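Storage and retrieval module – handout 4
Small parts stores: bins, trays and where things live

Read before the seminar. Bring the Nolte case sheet, we'll need it for the last half hour.

1. What we mean by a location

A location is any place that can hold stock and has its own address. Shelf, bin, drawer, half a drawer if it's got a divider. Not the same as a container! People mix these up every year in the exam. A container moves, a location stays put. A tray on a bench is a container until someone gives that bit of bench an address.

Address format used in the Bindmont notes: aisle – bay – level – slot. Keep the order. Leading zeros matter if you sort on it later.

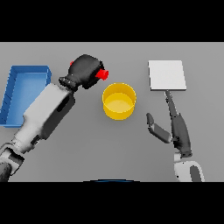 2. Fixed or random?

Fixed = each item has its own home. Easy to learn, wastes space. If the item is out of stock the slot sits there doing nothing.

Random = goes wherever there's a gap, the system remembers. Much better use of space but you're lost if the records are wrong.

Most real stores do a mix. Vidholm keeps its fast movers in fixed slots near the issue desk, everything else is random. They hold 3080 lines, of which 605 are fixed. Work out the percentage yourselves, roughly a fifth. Those few lines make up most of the picks, so the walking time drops a lot.

Check you can explain why the fast movers are reviewed each March and not left alone. (Hint – seasonal demand.)

3. Choosing a container

Questions to ask, in any order:
How heavy is it full?
Can you see what's in it without lifting it down?
Does it stack, and does it still stack when it's full?
Will small parts get stuck in the corners?

Low walls are good for reach and for seeing in, bad for anything that rolls or has to travel. Deep containers hold more but the bottom layer gets forgoten. That's how you end up with old stock nobody issued. 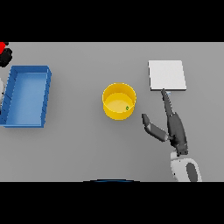
Fig. 2. Shallow tray and bucket, same bench.

Shape matters too. Round ones waste shelf space between them, straight sides pack up tight. Colour coding is fine as long as it is written down somewhere. Clodulow had 122 bins coded by colour and the key was lost in an office move.

4. Counting

Cycle counting means counting a bit of the stock often, in place of one big count at year end. Class A lines more often, class C now and then. Record the count before looking at the book figure, otherwise people see what they expect to see.

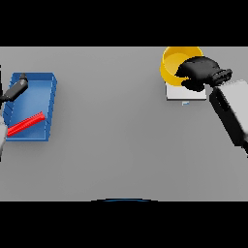
Count errors come in 2 main types, wrong quantity and wrong place. Wrong place is worse as it gives you two errors, one short and one over. Long thin items are a common culprit, they get laid across two slots or left on top. A tray that takes them lying down inside the walls, like the blue one in Fig. 3, avoids the problem of which slot they belong to. Same goes for offcuts. Anything that won't fit in its slot needs a diffrent slot, don't let it stick out into the aisle.

For the seminar: draw a layout for the Nolte store on one side of A4. Mark fixed and random areas, show the issue desk, and give full addresses for any five slots.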